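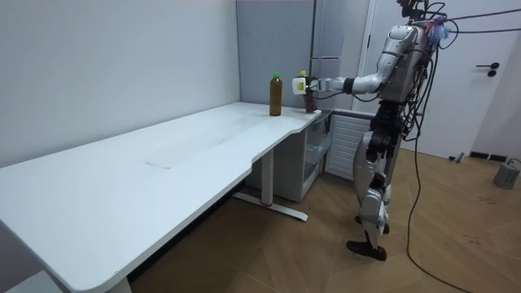
Wooden floor with a long white desk and a short dark brown cup at its far end.

Mundarier extends Povo floor maintenance plan to small offices

Reading time: 4 minutes

ROVORA - Mundarier, the wood floor maintenance company, will offer its Povo service plan to offices with less than 200 square meters of finished wood flooring, starting in April. The plan was previously sold only to larger sites such as schools, libraries and sports halls. It covers inspection, surface cleaning and recoating, and is priced by floor area and type of finish.

Small offices have until now been served on a call-out basis. Under that arrangement a floor was usually seen once its finish had worn through, at which point the remaining option was a full sand and refinish. Povo moves the work forward. A technician measures the condition of the finish on a fixed schedule and recoats worn areas while the coating underneath is still sound.

"Sanding takes wood off the floor, and there is only so much to take," said Adebayo Ibrahim, head of technical services at Mundarier. "Most of the small floors we sanded last year could have been recoated if we had seen them 16 months sooner. The plan is a schedule and a set of measurements. The coating itself has not changed."

Each site is divided into zones by type of use. Doorways and main walking routes form one zone, chair areas another, and ground under fixed furniture a third. Chair areas receive the most attention in the small-office version. Hard casters carry a high load on a narrow contact area, and grit caught under a caster cuts the finish in short arcs that are hard to see until the room is cleared or the light is low. 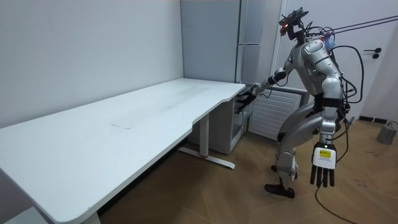

Parquet floor in a small room, with a white cabinet beside the desk.

Parquet is handled under a separate procedure. The blocks run in more than one direction, so an abrasive pad that follows the grain on one block crosses it on the next. Technicians use a fine screen in place of a pad and work in two passes at low speed. Gaps between blocks are vacuumed before any liquid is put down. Loose blocks are marked and reported to the customer, and are reset under a separate work order - they are not included in the plan price.

The coating is a two-part water-based polyurethane, supplied to Mundarier by Ní Bhriain in a matte and a satin grade. Coverage is set at 5 liters per zone for standard small-office layouts. The floor can take light foot traffic the morning after application. Chairs may go back once the technician has signed off the zone, and rugs and chair mats must stay off until the coating has fully cured. A mat placed too soon traps moisture from the coating and can leave a cloudy patch that has to be screened out and coated again.

Recoating for small offices will be carried out on a Saturday where the building allows access. Customers are asked to clear loose items from the floor in advance. Desks and cabinets may remain where they are if they are fitted with felt pads or leveling feet. Items without pads will be fitted with them by the technician at no added cost.

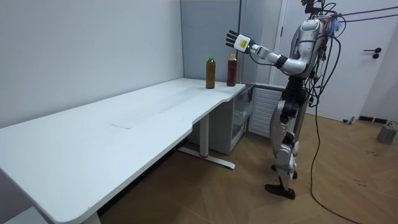

L-shaped white desk in a small room, with two plastic bottles standing on it.

Daily care remains with the customer. Mundarier recommends a dry microfiber mop for dust and a damp mop for marks. Steam cleaners, oil soaps and wax polishes are excluded. Oil and wax leave a film that stops a new coat from bonding, and a floor treated with either will need a chemical clean and an adhesion test before it can join the plan. Spills should be wiped up promptly, mainly at block joints and board ends, where liquid reaches bare wood first.

The first inspection includes a moisture reading, a finish thickness estimate and an adhesion test in a corner of the room. Results are sent to the customer as a one-page sheet with a zone map. Floors that fail the adhesion test are not accepted, and the customer receives a written quote for refinishing instead.

Mundarier currently maintains some 800 sites under the larger version of Povo. Existing call-out customers may transfer to the new plan at their next visit without paying for a second inspection.
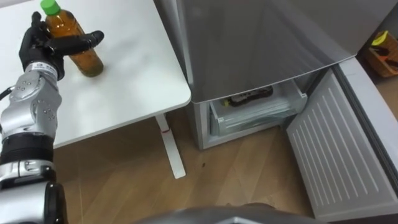 Can a floor that has already been waxed be enrolled in the plan?

Waxed floors are accepted once the wax has been removed with a chemical clean and the surface has passed the adhesion test. The cleaning is billed separately.

Inquiries about the plan should be sent to the Mundarier service desk in Rovora, with the floor area, the type of wood and, if known, the name of the last finish applied.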